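Section 4: Setting Up the Grillau Dehumidifier in a Basement or Storage Room

Read this section before you plug the unit in. It covers placement, the drain hose, and the first day of running. Filter care is in Section 6.

4.1 Before you start

Check that you have the drain hose, the hose clamp, the two wall spacers and the spare filter. The spacers are taped inside the bucket and are easy to miss.

If the unit was carried on its side, stand it upright and leave it switched off overnight.

CAUTION: Do not use an extension cord. Plug the unit straight into a grounded wall outlet.

4.2 Choosing a spot

1. Pick a level floor area near an outlet. The cord is 77 inches long.
2. Press the spacers into the slots on the back panel.
3. Push the unit toward the wall until the spacers touch it.
4. Leave the top clear. Air comes out there, and a towel or a box lid will shut the unit down.
5. Close windows and any door to the outside.

Note: One unit handles up to 2000 square feet. A finished basement with closed rooms counts as separate spaces, even if the total is less than that. Leave inside doors open or move the unit from room to room.

4.3 Using the bucket

1. Slide the bucket in until it clicks.
2. Check that the float moves freely.
3. When the FULL light comes on, wait for the fan to stop, then pull the bucket straight out with both hands.
4. Empty it and put it back. The unit restarts by itself.

Do not drink the water or give it to pets.

4.4 Using the drain hose

1. Switch off and unplug the unit.
2. Remove the round cap on the back. Keep it. You need it again if you go back to the bucket.
3. Push the hose onto the outlet and tighten the clamp by hand, then a quarter turn with a screwdriver.
4. Run the hose downhill to a floor drain. It must not rise at any point along the way.
5. Leave the bucket in place. The unit will not start without it.

CAUTION: A hose that sags will hold water and can back up into the cabinet. If your drain is higher than the outlet, use the Flodov pump kit, part 2460.

4.5 First run

1. Plug in the unit and press POWER.
2. Press HUMIDITY until the display shows 50.
3. Set the fan to HIGH for the first day, then to LOW.
4. Empty the bucket before bed if you are not using the hose.

In a very damp room the display may read 95 at first. New concrete and fresh paint give off water for weeks, and the number will be slow to drop. From June through the end of summer, expect the unit to run most of the day.

If the display shows E2, the room is too cold. Switch off and wait until it is above 41 degrees.

Steps checked by Florencia Villalba and Yi-chun Tse. Section last revised 02/03/2021. The hose clamp instructions replace those on the printed card in the box. 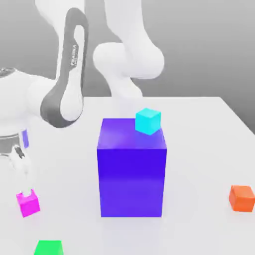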